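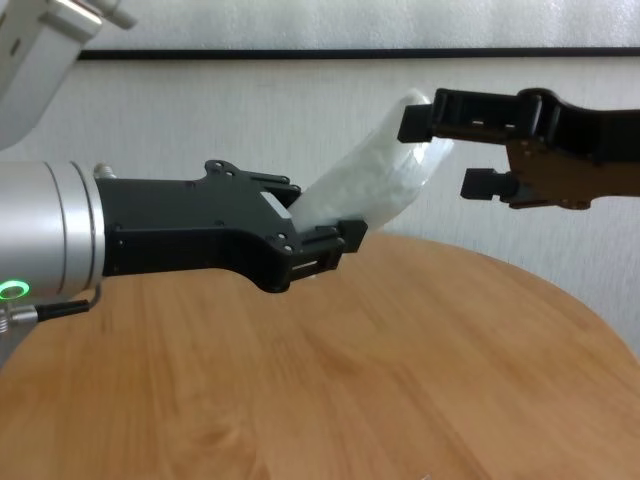
Folie 1: Etwas Weißes, Durchscheinendes über dem runden Holztisch

Schönen guten Abend, herzlich willkommen in Dronow, und bitte rücken Sie ruhig noch ein bisschen nach vorn, vorne ist es wärmer. (Warten, bis die Mäntel hängen.) Ich darf heute über ein Möbelstück sprechen, das mich mein halbes Leben begleitet hat, den runden Tisch aus Holz, und zwar den Tisch, an dem gearbeitet wird: ausgepackt, sortiert, eingewickelt, geflickt.

Mit der Farbe anfangen. Dieses warme Honigorange, und wie die Maserung schräg über die Platte läuft! Ich könnte da stundenlang draufschauen. Vor der hellen Wand kommt das natürlich besonders schön heraus. Und dann das Weiße darüber, matt und leicht knittrig. Auf so einem Holzton findet man helle Sachen sofort wieder, auf meinem weißen Küchentisch suche ich mir jedes Mal die Augen aus dem Kopf.

Jetzt die Geschichte vom Tisch in Hakala erzählen, aber kurz halten! Meine Tante hatte einen runden, an dem im August Bohnen geputzt wurden, und alle saßen gleich weit von der Schüssel weg. Als Kind fand ich das sehr gerecht. (Falls gelacht wird: die Sache mit dem Onkel und dem Hocker. Sonst weglassen.)

Überleitung zum Praktischen. Pro Person rechne ich an der Tischkante mit 60 Zentimetern, wenn man die Ellbogen noch bewegen will. Wer Papier und Folie ausbreitet, braucht mehr und nimmt am besten gleich den Platz vom Nachbarn dazu. Die Mitte bleibt für das, was alle benutzen, also Schere, Klebeband, Schnur. Und die runde Kante, das sage ich jetzt aus leidvoller Erfahrung, hält keine Rolle Klebeband auf. Stellen Sie die Rolle hin, legen Sie sie nie auf die Seite mit Schwung ... nein, andersherum: flach hinlegen, nie aufrecht stellen. (Bitte diesmal richtig sagen, in Motdale habe ich es auch verdreht.)

Folie 2, kurz stehen lassen, einen Schluck Wasser trinken. 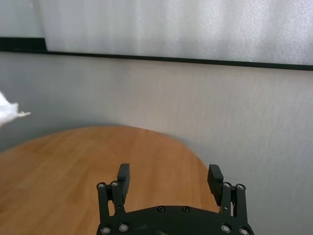 Ein runder Tisch an der Wand sei doch verschenkter Platz, hat Leena Vainio nach dem letzten Vortrag eingewandt, hinten blieben immer zwei Zwickel übrig, in denen sich bloß der Staub sammle, und fegen müsse man sie trotzdem.

Damit hat sie ja recht, und ich will das auch gar nicht wegreden. Ich ziehe meinen Tisch zum Arbeiten eine Handbreit vor und schiebe ihn abends zurück. Wer das nicht mag, kann in die Ecken einen schmalen Papierkorb stellen oder die langen Rollen Packpapier, die sonst überall umfallen.

Pflege, falls noch Zeit ist: Bei geölten Platten ganz fein anschleifen, Körnung 400, immer mit der Faser, dann dünn nachölen und über Nacht in Ruhe lassen. Bei Lack bitte nur feucht abwischen. Klebereste gehen mit einem Tropfen Speiseöl und viel Geduld ab, den Fingernagel nimmt man sowieso, ich auch.

Fragen aus dem Saal. Iida Hämäläinen wollte etwas zu Ausziehplatten wissen, sie zuerst drankommen lassen. Danach Hinweis auf den Tee im Nebenraum, und die Ölproben liegen am Ausgang, bitte nur ein Fläschchen pro Haushalt mitnehmen.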